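Subject: Re: [homebots] Bed-making rules, draft 6

Merja Partanen wrote:
> Section 3 says the arm may only hold the duvet by a corner. Do we
> mean that for the whole task? The Talldale group grips along the
> side as well. And do clothes on the bed count as a fault in setup?

Corner only for the first grip. After that the side is fine, as long as the fingers close on fabric alone and stay clear of the bed skirt. I'll reword 3 to say so.

Clothes on the bed are allowed – people leave them there. The rule should be that they get written down in the run notes before the start. Same for cables on the floor, which draft 6 leaves out. I'd add a line that any cable within reach of the base is taped or moved, and the run doesn't begin until someone has signed for it.

Nogueira asked for a force limit too. I have no number I trust yet, so please leave that blank for now.

Comments by the end of January, please.
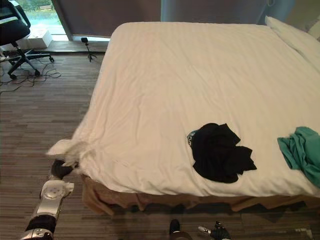
Corner grip on the duvet, clothes left on the bed (see section 3)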